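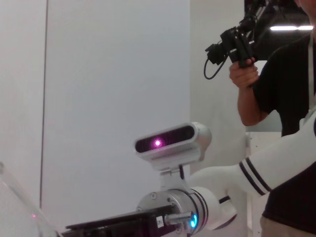 Grasp success down on the Nulia cell again, 70 out of 100 on the last run, was well over that in May. Same policy, same weights. Chun-yin thinks calibration, I think the depth stream. Flange ring is blue and the depth camera has a light lit in its window, so power to both is not the question. Cable run behind the bracket still on my list, not touched yet.

August 26, 2025 – what's been tried

Re-ran hand-eye calibration, 10 poses. Residual fine. No change in success.
Swapped to the old Chuang config – no change.
Replayed 500 logged frames offline thru the same policy. Predicted grasps look good, so model probaly ok.
Timestamps: depth lags the joint states, and the lag grows over a run. Not in the May logs.

Sze-wing: can you send the driver version from May? Ankica says Didadard was updated on this machine but can't find a note of it.

Fung-ping wants the 70 left out of the results table until this is closed. Fine by me, but keep the raw logs pls.

Next: roll back driver, repeat the 100 with same object order and seed. Status open, assigned Mi-kyung Hong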